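Progress report to the funder: Domestic Workers Legal Outreach, Brophy and Udow districts

Reporting period: second half of the grant year, to the end of February
Prepared by: Soudabeh Farahani, program manager

1. Summary

The program gives free legal help and short-term support to people employed in private homes, with priority to workers under 18. Casework is on target. Training for police and hospital intake staff is behind target in Udow and complete in Brophy. Spending is within budget, apart from interpreter fees, which are covered in section 5.
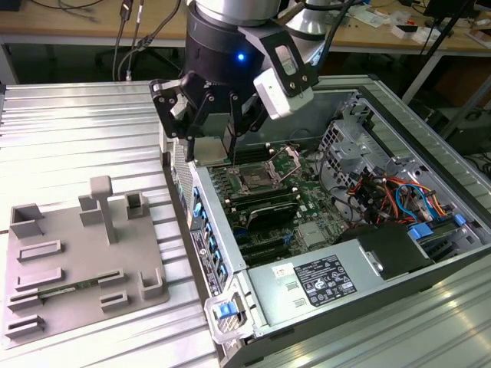
Household Labour and Child Protection Unit, Brophy Office

2. Casework

The unit took 502 calls and walk-in inquiries in the period. Most were about unpaid wages, withheld passports or identity papers, and dismissal without notice. A smaller group involved assault or confinement. These go straight to a lawyer and do not wait for the weekly intake meeting.

We opened 50 full files. A full file means the worker has signed an authority to act and we have written to the employer, the police or the labour tribunal on their behalf. Four of the files concern children working in homes outside their own family. In all four the child has left the household and is either with relatives or in a licensed shelter. Two of those employers have been charged. The other two matters are still with investigators and we are limited in what we can report here.

The most common outcome in wage files was a negotiated payment. Employers usually settled after the second letter. Where they did not, we lodged with the tribunal. The tribunal's hearing list in Udow has grown longer, and several files opened early in the grant year still have no hearing date. We have written to the registrar asking for matters with a worker under 18 to be listed first. We have had an acknowledgement but no decision.

One problem keeps coming up. Injured workers are treated at hospital and discharged back to the employer's address before anyone has spoken to them alone. The intake form at the main hospital in Brophy now has a line asking who brought the patient in and whether they are the employer. Staff there tell us the line is being filled in on day shifts and often left blank at night.

3. Training

All planned sessions in Brophy have been delivered. Police officers attended from each of the city stations, and the feedback forms asked mainly for more time on how to interview a child who is afraid of the employer. We have rewritten that part and made it longer.

In Udow, two sessions were postponed at the request of the district police, who were short of officers. New dates have been agreed for the coming quarter. No grant money was lost, as the venue let us carry the booking over.

The pocket guide for front-line officers has been printed in two languages. A third translation is with the checker. We found an error in the first print run, where the after-hours number for the shelter was out of date, and the corrected copies have gone to every station that received the old ones.

4. Case records and office systems

Case records were moved to the Noltar database at the start of the period, as set out in the grant agreement. Every open file has been transferred. Closed files from earlier years are still on paper in the Udow office and will be scanned as staff time allows. Access is limited by role, so outreach workers can see contact details and appointments but not statements or medical reports. The budget for desktop computers has been held back until the Udow office settles how many desks it needs. The quote we have is for standard towers, the sort that can be opened from the side, with several memory slots on the board, so that memory can be added later without replacing the machine. The supplier, Ralum, has agreed to hold its price until the end of the grant year.

5. Budget

Interpreter fees are over the line approved in the original budget. More workers than expected asked for an interpreter from outside their own community, which meant paying travel from other towns. We have covered the difference from the unspent part of the Udow training line and ask for your written approval of that transfer. Salaries, rent and printing are on budget.

6. Next period

We will deliver the postponed Udow sessions, finish the third translation of the guide and meet the hospital's night supervisors about the intake form. A second lawyer starts in the Udow office next month, on a part-time contract, and will take over the tribunal list there.

Questions about this report can be sent to Soudabeh Farahani at the Brophy office. De-identified case summaries are available to the grants officer on request.
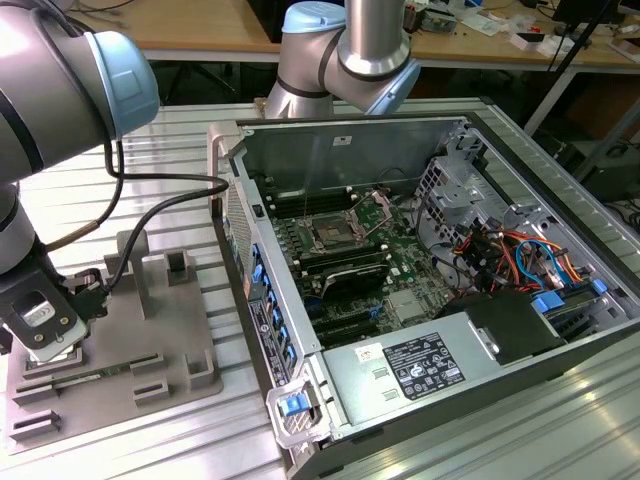

Shelter places remain the main risk to the program. The licensed shelter in Brophy has been full for much of the period, and children have been placed in Udow, a long way from the court hearing their matter. We are in talks with a second provider, but it does not yet hold a licence for residents under 16. The provider would also need a secure computer on site for case notes. Its manager asked whether an older tower could be refitted for this, and we have said that one standing open with an empty processor socket is no use to a shelter until it has been rebuilt and checked, so a working machine should be in their costing. We expect to have a draft agreement to show you with the next report.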